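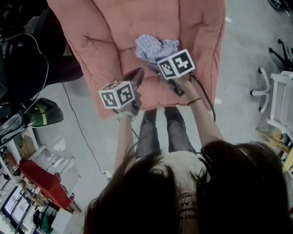
September, morning. Spent the first hour on the armchair and the cloth, carrying on from the folding notes. The aim for now is a short written routine for "tidy the seat" that anyone in the room can follow without asking me. Pick up the cloth, get it clear of the chair, wipe the seat, lay the cloth back folded in half. The trouble is the padding. The stitched points pull creases into the cushion that run outward from each one, and a crumpled cloth settles into them, so a pinch taken low gets a bit of pink cover along with it. Pinching at the top of a fold is better. I have written that into the routine as step one.

Cloth used: the light blue one from the Zervas bundle. It is the softest of the lot and the hardest to lay flat. The stiffer tea towels from the same bundle nearly fold themselves and I don't think we learn much from them. Will keep two of each in the drawer and put the rest back in the store.

Measured the cloth before we began. It weighs 174 g on the kitchen scale, which is more than I had guessed. Written on the lid of the tub so we don't have to do it again.

Order of work as it stands:
1. Cloth on seat, dropped from standing height, no arranging.
2. Lift from the highest fold.
3. Hold clear of the armrests.
4. Wipe seat, back to front.
5. Lay cloth down, fold once, press the fold.

Step four had the wipe going side to side until today. Changed it. Side to side sends crumbs down the gap beside the armrests and then somebody has to get the crevice tool out.
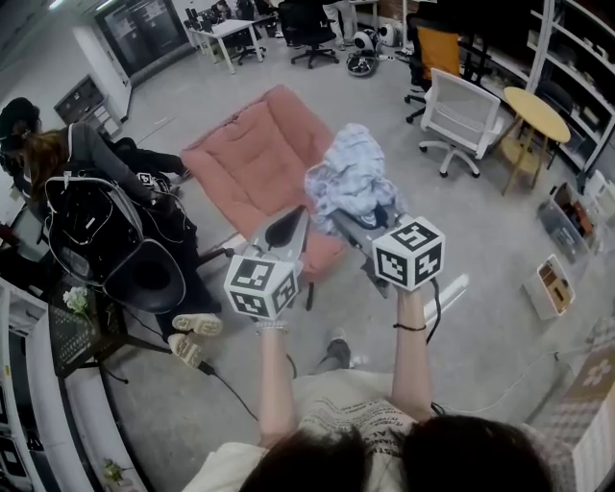 Lifting straight up is fine for the first hand's width. After that the tail of the cloth tends to drag, and if you move off sideways too early it wipes itself along the armrest. Go up first, then away. Two of us tried it both ways for twenty minutes and agreed, so I'm not going to write a longer note about it.

Wiping: used the Okovar upholstery spray on a patch at the back of the chair last month and it left a ring. Tried plain water with a drop of dish soap on the same patch this morning, blotted, no ring so far. Will look again before I go home. If it dries clean we use soapy water from now on and the spray goes back to the cupboard for the hard floor only. Label says it does 200 wipes per bottle, but we got nowhere near that.

The chair itself came from Truto, order 1811, and the paperwork is in the blue folder. I want to check whether the cover comes off. I had a feel along the underside and found what might be a zip, but it stops well short of the corner. Floor Nijs reckons the seat is stapled and only the back unzips. She has had the same one at home for years and washes hers in place with a sponge. If she's right then we stop talking about the washing machine.

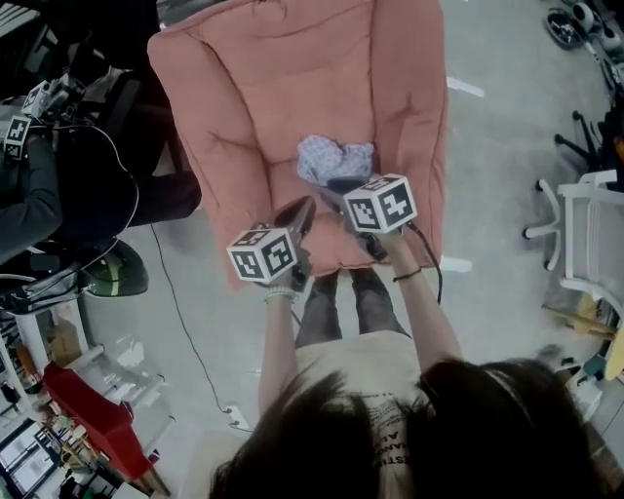

Afternoon, about where to put the cloth down. We had been laying it wherever it landed, which makes the fold different every time and the comparison no good. Agreed to use the middle of the seat, square to the backrest, with an even gap to both armrests. There is space enough on the seat for it even crumpled, and pressing down into it from the front works well when you stand close with your feet just before the seat. Anyone shorter than me may want to step in a bit more. I don't want to raise the chair on blocks, it rocks as it is.

Also tried starting with the cloth over the armrest. It slid off more often than not. The padding is rounded there and has nothing to hold it. Dropped that from the list — could come back to it with the tea towels.

Shelving. The white unit needs a proper go. Things get put there between jobs and stay. I propose the bottom shelf for cloths and sponges, the next one up for spray and gloves, and anything in a cardboard box gets a name written on it or goes to the store. Will bring labels. The Zimeck label maker is out of tape so it will be masking tape and a marker until the order arrives.

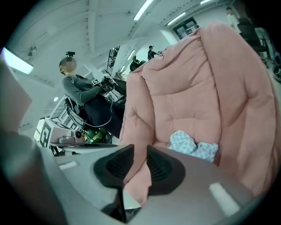
The last thing before packing up was the fold. Folding in half in the air doesn't work with a cloth this soft, the corners swing. Laying it down first and bringing the far edge toward you is slower but comes out straighter, and the quilting hides a small error at the edges anyway. Pressing the fold matters more than I expected. Without it the top layer creeps back as soon as you let go of the corner.

One thing I'd like a second opinion on is whether to smooth the seat by hand between rounds. I've been doing it out of habit. It makes the dents shallower and the cloth easier to lift, so it probably flatters the result. My vote is to leave the cushion alone and only smooth it at the end of the day.

To do:
— check soap patch on back of chair
— ask Truto about the cover, quote 1811
— move spray to floor cupboard if patch is OK
— labels for white shelves
— type up the five steps and tape a copy inside the cloth drawer
— new sponges, the yellow ones are shedding

Soap patch at 4:20 pm: still damp, can't tell.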